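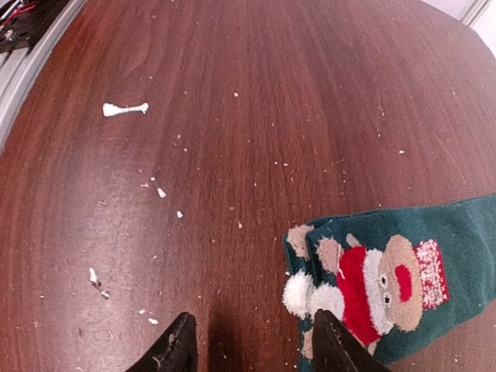 The rain gauge at my station has been reading low since November, and I finally have enough paired readings to say by how much. I'm writing up the method as well as the result, as two people have asked how I compare gauges on the same site.

The station is on the slope above Nistthorpe. It has a tipping bucket gauge on a post and a plain manual gauge on a second post, 8 feet away. The tipping bucket logs every tip with a time stamp. I empty the manual gauge at seven in the morning and write the total in a notebook. For most of the year the two agree within four percent, and I don't worry about anything inside that.

In November the gap opened. I went back through 30 mornings with measurable rain and sorted them by wind speed and by rate of fall. My first guess was wind. A gauge on a post loses catch as the wind picks up, and the two gauges have different rims, so they don't lose it equally. Wind explained very little. On calm mornings the tipping bucket was just as far behind.

Rate of fall was more useful. In light drizzle the two gauges matched. In heavy showers the tipping bucket fell well short. That pattern has a known cause: while the bucket is swinging over, water keeps coming down the funnel and is not counted. The loss grows with the rate. Every tipping gauge has some of it, and mine is supposed to correct for it in the logger.

I checked the logger next. The correction table was there but had been reset to flat, meaning every tip counted the same at any rate. I had changed the firmware in late October and did not check the table afterward. That was my mistake, and it accounts for most of the gap.

It does not account for all of it. With the table restored and the old tips run through it again, the heavy showers were still short. I took the funnel off and did a drip test, which Ottar Wikström described to me years ago when he ran the station at Prillby. You put a known volume of water through the funnel at a slow, steady rate and count the tips. I put through 908 milliliters over a little more than an hour. The count came in low by a bit over two percent, which says the bucket needs more water per tip than it should. I turned both stop screws a quarter turn and ran it again. The second run was low by less than one percent. I left it there. Chasing the last bit with those screws is slow work, and the threads are not in good shape.

Some notes on the drip test for anyone doing one:

Level the base before anything else. A gauge that is slightly off level will tip early on one side and late on the other, and the total can look fine while both sides are wrong.

Use a slow rate. If you pour, you are measuring the swing loss and the screw setting together and can't separate them.

Wet the funnel first and let it drain. A dry funnel holds back some water, and it will show up as a missing tip or two.

Run it twice without touching the screws. If the two runs disagree, look for dirt at the pivot.

I have not rewritten the November totals on the station page. The raw tips are there, and I've added a second column with the corrected values, so anyone who pulled the old numbers can see what changed. The largest single difference is the long shower on the night the creek came up over the Kinutham road. Trygve Åberg's gauge on the other side of the ridge caught more than mine that night, and I put it down to the ridge at the time. With the correction, most of the difference goes away.

The temperature and pressure records come from separate sensors and are not affected. Humidity is a different matter. The sensor has been sticking near the top of its range on foggy mornings, and it may be due for replacement. I'll run it against the sling psychrometer when I get a stretch of dry weather.

Next drip test is in spring, after the last hard freeze.

Contact: use the form on the station page | © Tormod Isaksson | Back to top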